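Bandale wall walk opens all the way round, apart from the bit that doesn't

February 4, 2026

Visitors to Bandale can once again walk along the top of the old town wall from the Barros Gate to the river and back to the Barros Gate, provided they are willing to come down for the chemist's.

The full circuit measures 1,179 metres and has been closed in one place or another for as long as most residents can remember. The northern stretch, which lost part of its parapet to frost and rather more of it to ivy, reopened to walkers this week after two seasons of repair. It joins up with the eastern and southern stretches, which were already open, and with the western stretch, which was open but didn't go anywhere.

The exception is the short length behind Market Row, where a shop was built into the wall in the days when people did that sort of thing. The chemist's upstairs stockroom stands exactly where the walkway ought to be. Walkers go down one flight of stone steps, along the pavement past the window display of bunion cushions, and up another flight by the bank. There are signs. One of them points the wrong way and is due to be turned round. 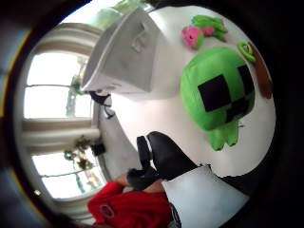

The wall was begun when Bandale was a good deal more worth robbing than it is now. Wool came down from the hills by mule, salt came up from the coast by boat, and both paid a toll at the gates. The hill did much of the defending, being steep on three sides, and the builders saved their best stone for the fourth. Five gates survive. The Barros Gate is the widest and has been hit by the most vans.

Josué Magalhães, the mason in charge of the northern stretch, spent much of last year taking out cement that had been put in by an earlier repair. The cement was harder than the stone around it, so the rain went into the stone. His team repointed the whole length in lime, which is softer, slower and can't be hurried in cold weather.

"You finish a section and then you go and look after it like a sick calf," he said. "Damp sacking, keep the wind off, come back in the morning. People would stop underneath and ask when we were going to start."

The new parapet stones came from the quarry at Flidudham, nine miles off, where the original stone is believed to have been cut. The colour is a fair match on a dull day. In sunshine the new work is a good deal yellower than the old, and Magalhães expects this to settle down in a generation or so. He is fifty-eight and says he will leave the checking to others.

Up the steps

Access is by the Barros Gate, by the bank, and by the Water Tower at the bottom of the town. The Water Tower stair has 200 steps, counting from the riverside path, and no handrail above the first landing. There is a bench at the top, generally occupied. Anyone who would prefer to arrive in a condition to admire the view should start at the Barros Gate and go clockwise, which is downhill for most of the way. The view is of the river, the water meadows, the hills behind Flidudham and the bypass.

No more than 100 people are allowed on the northern stretch at once. The limit is there for the sake of the walkway, which is narrow and has a drop on the town side into a series of private gardens. Their owners have been very decent about the scaffolding and would now like their washing lines to be of less interest to the public. A length of low oak fencing has gone up along the worst of the drop. It has been praised by everybody except those who wanted iron.

There is no charge to walk the wall. The two small rooms in the Barros Gate, with the town model and the case of keys, cost £4 and are shut at lunchtime. The model shows Bandale as it stood before the southern suburb was built, and has a mouse hole in it, to scale with nothing.

Guided walks

Mekdes Gebremichael, who has been leading walks through the lower town for nine years, will take parties round the whole circuit twice a day from Easter until the end of October. Groups are limited to 12. She has lengthened her talk to take in the northern stretch and shortened the part about the siege, on the grounds that it lasted four days and ended when both sides ran out of bread.

"Everyone wants boiling oil," she said. "We've got no record of any oil. We've got a record of somebody being fined for throwing a bucket of fish heads at the wrong man. I give them that, and mostly they're happy with it."

Her walks last an hour and a half and finish in the square behind St Anne's, within sight of two tea rooms. She won't be drawn on which is the better one. Dogs are welcome on a short lead. Pushchairs can manage the western stretch and nothing else, and wheelchair users can reach the platform over the Barros Gate by the lift, whose key is held at the ticket desk. A visitor who wants the lift during lunch should ask before lunch.
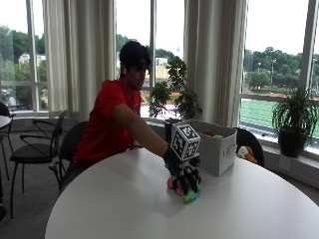 Getting there

Bestis Coaches runs an hourly service from the railway station to the foot of the hill, with the last bus back at ten past six. The coaches used to go up as far as the square. They stopped doing so after the business with the Barros Gate and the wing mirror, and passengers are now set down by the cattle market, from where it is a ten-minute walk up Salt Lane. Salt Lane is cobbled and shiny in the wet. The locals walk up the gutter, and there is sense in copying them.

Drivers should use the riverside car park and resist the satnav, which remains convinced that there is a road through the Water Tower.

Still to come

The wall is not quite finished with its repairs. The inner face below the Water Tower is bulging, as it has been since it was first drawn, and glass markers have been fixed across the cracks to see whether it is still on the move. So far none has broken. Work there, if it is needed, would close the lower steps for a winter.

There are also plans to light the northern stretch after dark. Several residents have asked for it to be done softly. Several others, chiefly those with the gardens, have asked for it not to be done at all, and there is a colony of bats in the third tower whose views have been sought by letter, through an ecologist.

The walk is open daily from ten until dusk, weather permitting. In high winds the gates to the steps are locked, and a red flag is flown from the Barros Gate unless the wind has taken it.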